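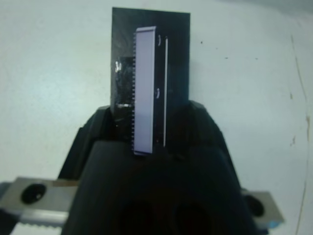
The Office of Veteran and Military Services at Divon College invites comment on the proposed Wall of Service for the ground floor of Rätsep Hall. The wall would carry the names of 688 students, alumni and employees who have served, each on its own small plate. The office is leaning toward a matte black finish with pale engraving. Members should consider upkeep before endorsing it: the black plate shown at the head of this post has faint grey smudges on its upper left portion, and a hallway used by the public will produce a good many more. The pale strip on the same plate does stand out well, and readability at a distance remains the main argument in favor of light on dark. Comments received in this thread will be attached to the proposal when it goes forward in September.

Posted by OVMS_Desk
Board: Student Veterans, Jastside Campus
Topic: Wall of Service, request for comment

Reply from mess_deck_alum

Thank you for opening this to the membership. I support the wall and the location. I do not support individual plates. A single engraved panel is easier to clean and cannot be taken down one name at a time. My former employer had a plate wall in its lobby, and within a few years the newer plates no longer matched the older ones.

Reply from third_term_nursing

I respectfully disagree with the previous reply. A single panel is finished on the day it is hung. Students enroll here every term after leaving the service, and some are still in the Reserve when they graduate. Individual plates allow the college to add them at modest cost. A panel would need an addendum, and names on an addendum look like an afterthought.

I would also ask that rank be left off. Several of us would prefer name and branch only.

Reply from OVMS_Desk

Rank is not included in the present draft. The draft calls for name, branch and years of service. Families may request that the years be omitted.

Reply from guard_family_jastside

May spouses and surviving parents submit a name on behalf of someone who attended but did not graduate? My son completed two terms at Divon before he was called up. The notice says "students, alumni and employees," and I would like the rule stated plainly before the list is closed.

Reply from OVMS_Desk

Yes. Any person who enrolled for at least one credit course is eligible, and a family member may submit the form. The wording of the notice will be corrected. The procedure for submitting a name is as follows.

1. Obtain the submission form from the office window in Rätsep Hall or from any campus library desk. Forms are available in large print.

2. Attach a copy of the discharge paper or other proof of service. Please cover the Social Security number before copying. The office will not retain the copy after the name has been confirmed.

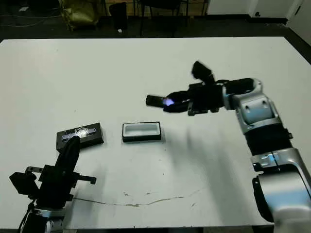
3. Print the name exactly as it should be engraved, including any accent marks, middle initial or suffix. Akier, the engraver, works directly from this line and does not correct spelling.

4. Sign the proof when it is mailed to you and return it within 20 days. A name without a signed proof will be held for the next group.

Reply from mess_deck_alum

Step 4 concerns me. Many of our older alumni spend part of the year elsewhere, and their mail follows slowly. Holding a name because an envelope sat in a forwarding bin would be unfortunate. Could a proof be approved by telephone?

Reply from ledger_and_boots

I would keep the signature. I worked on a similar list for my post, and the telephone approvals were the ones that caused trouble, including a surname engraved with the wrong vowel. A longer period would answer the concern without giving up the written record.

On the question of finish, has brushed metal been priced? I find dark plates somber for a wall that will mostly honor the living.

Reply from OVMS_Desk

Brushed metal was priced and costs more than the black. The figures will be available at the open meeting. The office will ask whether the return period can be extended, and the signature requirement will stay.

The open meeting will be held on Saturday at 2 p.m. in the Rätsep Hall lecture room, which seats 92. Overflow seating will be set up in the hallway, with sound.

Reply from third_term_nursing

I will attend. I remain in favor of plates, and I have no objection to brushed metal if the lettering can be read from a wheelchair. Please ask Akier to bring a sample mounted at the height of the lowest row.

Reply from OVMS_Desk

The request has been forwarded to Akier. This thread will remain open for comment until the meeting.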